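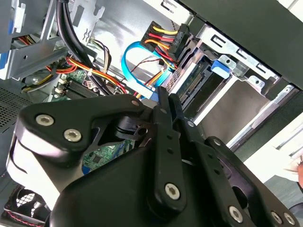
Inside a desktop computer: metal, cables and circuit boards.

Have you ever saved a drawing on a computer, switched the whole thing off, and found your drawing still waiting the next morning? I used to think that was pure magic when I was 6. Where does it go all night?

Lots of desktop computers keep things on a hard drive. Inside its metal case there's a shiny round plate called a platter (some drives have a whole stack!), and it spins really, really fast. A tiny arm swings back and forth over it, a bit like the arm on an old record player, except the tip floats just above the surface and never touches it while it's working.

The platter has a super thin magnetic coating, split into teeny tiny spots. The arm can flip each spot to point one way or the other. One way means 1 and the other way means 0. Your drawing, your favorite song, your spelling homework – to the computer they're all long, long rows of ones and zeros. And magnets don't need electricity to stay put, so the spots keep pointing the same way after you turn the power off.

My friend Dagim likes to try this with coins. Lay 8 of them in a row, heads for 1 and tails for 0. Now leave the room and have a snack. Still the same when you get back? You just stored a byte! (Unless you have a cat, like me.)

Some computers use a different kind of drive with no spinning parts at all. It traps tiny bits of electricity inside chips, and I'll get to that one next time, so keep your coins handy.

Contact Malsha Nanayakkara | © Sutamard Kids | Back to top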